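Last updated: April

Clascombe Workshop Guide, Section 4: Opening the tower and fitting the processor

Before you begin, switch off the computer at the wall and take out the power cord. Hold the power button in for 12 seconds.

1. Lay the tower on its side, with the removable panel facing up.
2. Undo the screws at the back and slide the panel off. Put the screws in a cup.
3. Touch the bare metal of the case before you touch any part inside.

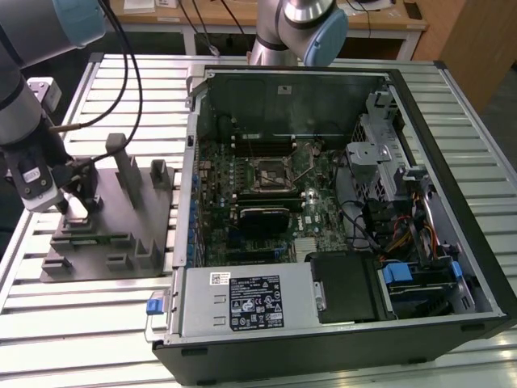

Do I have to remove the power supply to change the processor?
Leave it in place. Only move its cables aside if they lie over the socket.

4. Lift the lever and open the socket bracket.
5. Hold the new processor by its edges. Match the small triangle on its corner with the mark on the socket, and lower it straight down.
6. Close the bracket and press the lever under its hook.

CAUTION: Do not push on the processor. If it does not sit flat, lift it out and check the direction again. 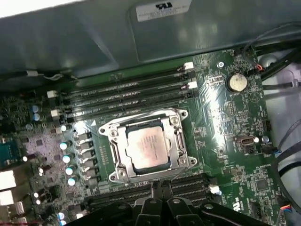
Thermal paste is the step where our beginners hurry most. Please wait until the bracket is locked before you open the tube. While the metal top of the processor is still bare and no cooler sits on it, you can check that it is level inside the bracket. Then put one small drop in the middle and fit the cooler.

Questions about this section: ask Evangelia Tzavaras, Saturday mornings.

Related items
Section 5: Fitting memory
Section 6: Closing the case
Parts list 2405

We use cookies to remember your settings. Accept / Manage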